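Clidex two-finger gripper: hands-on notes

Reviewed by Oluwaseun Afolabi for the Wultcombe parts shop, 03/09/2021

I've been putting off this page because I like the Clidex more than I expected to and I wanted to get over that before telling you to spend money. It's a parallel gripper, black, two fingers, and it goes on the end of most small arms if you order the right adapter (check yours first, please, I get a lot of returns on those). The job I keep giving it is paper into a little trash bin. Paper is light and it never has the same shape twice, so it shows up a bad grip fast. 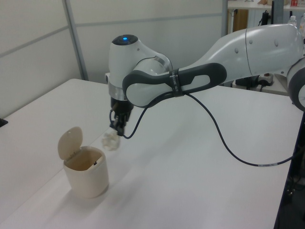 6 min read with the comments

So, grip force. The Clidex lets you turn it way down, and I'd start there. On a hard crumple you can squeeze as much as you like, but on a soft one too much force just flattens the wad and then you're fighting to let go of it cleanly. My old Nisbet had two settings, hard and harder, and I don't miss it!

The fingers are narrow, and for this kind of pick I want narrow. You can come straight down over something small without needing much clearance on either side. The tradeoff is that your height has to be right. Set it too low and the tips hit the table, which is a horrible noise to hear on equipment you paid for. 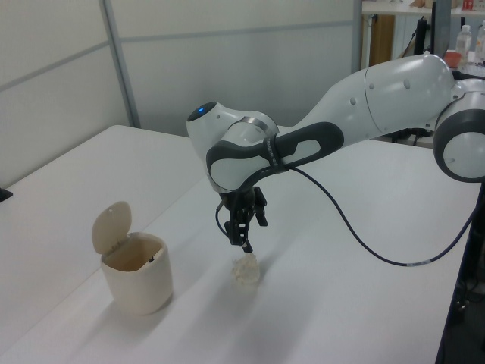 Straight down over the paper, fingers slightly open, bin lid up.

Setup took me one evening, most of it spent in the Lumari controller menus. The finger travel is listed under "tool," then under "custom," and I swear it moves every update. Once it's in there it stays put, and you can save a separate open width for each job. Do that. I use a wide one for boxes and a smaller one for scraps. 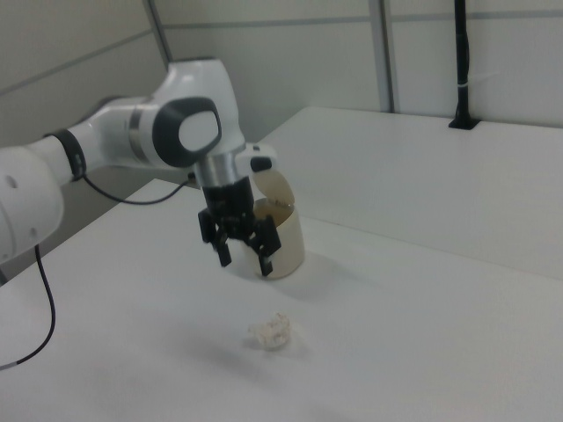
I also keep a third preset for clear plastic, but that one is more about the camera than the gripper. If your vision setup has trouble with see-through stuff, new fingers won't fix it, so spend there first.

Cable routing is my one real gripe. Leave yourself slack at the wrist and run the full range slowly by hand before you let a program loose on it.

Clidex gripper, standard fingers: $1,842
Gripper with Lumari controller: $3,663
Spare finger pair: $78

Adapters are listed separately. Send me your arm model before ordering and I'll tell you which one fits.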